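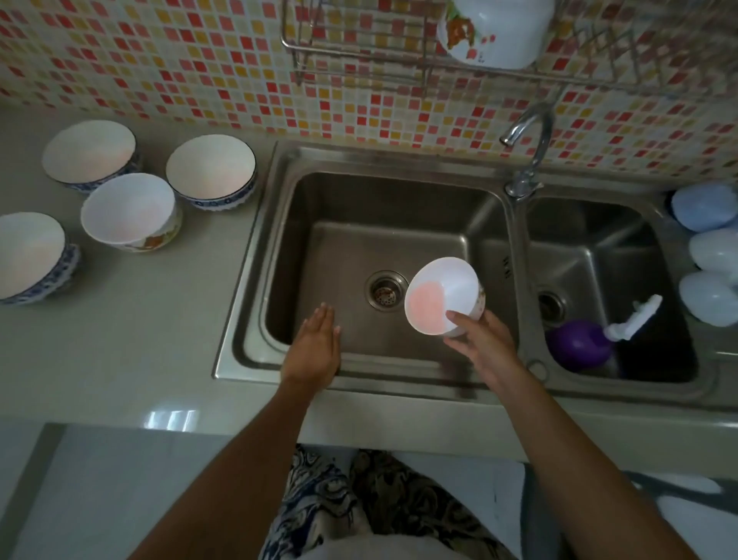
# Kitchen at the Cernness house, February

These pages follow the work on the kitchen at Cernness, which Elsie Bellamy and Colin Ellwood rent out to walking groups from spring through fall. The house was built in 1960 and the kitchen was last redone by the owners before them. Most of the work this winter was small: new shelf paper, a few hinges, a deep clean, and going through the dishes before the first guests arrive.

Jordan Gosling took the pictures and Elsie wrote the notes. This page covers the sink and the dishes. The pantry and the back hall are on the next page.

**Washing up, left basin**

One of the small white bowls over the larger basin, with a pink-orange patch still on the inside. There is a faint patterned band near the base. Four rice bowls stand on the counter to the left of the sink.

All the bowls in the house are being washed before they go back on the shelf, including the ones that were put away clean in the fall. Anything with a chip on the rim goes in the box for the garden shed. Stains are not a reason to throw a bowl out. Baking soda paste, left on overnight, takes care of most of them, and the ones it doesn't are kept for our own use.

**The sink**

Stainless steel, double, with the larger basin on the left and the smaller one on the right. The gooseneck faucet stands behind, near the divider. We talked about replacing the whole thing with one wide basin and got a price from Hiebert in town, then decided against it. Guests like having a second basin for rinsing, and the steel has years left in it.

Reece Dunmore came over one afternoon to look at the trap under the left side, which had been slow to drain. He took it apart, cleaned it and put in 2 new washers. He also asked us to remind guests that rice and coffee grounds go in the compost pail. A card saying so will go up inside the cupboard door.

**The counter**

Pale gray and smooth, and the part of the kitchen we get the most compliments on. It wipes down easily but it does show tea. Please use the boards for cutting and the trivets for anything off the stove. The trivets are in the second drawer, under the dish towels.

**Brush and small things**

The white brush is in the smaller basin. Brushes are replaced at the start of each season and again in midsummer if the house has been full. Spare ones are kept in the pantry with the sponges.

**Still to do**

- Label the shelves for bowls, plates and mugs
- Oil the cutting boards
- Put fresh felt under the chair legs
- Find a lid for the big soup pot, or a different soup pot
- Return the folding table to Elsie Cheetham

The shelf paper came to 60 dollars with some left over — enough for the bathroom cabinet if anyone wants to do it. It is rolled up on top of the pantry.

Guests with a booking can write to Colin about dishes for larger groups. There is a second set in the attic, and he needs a few days' notice to bring it down and wash it.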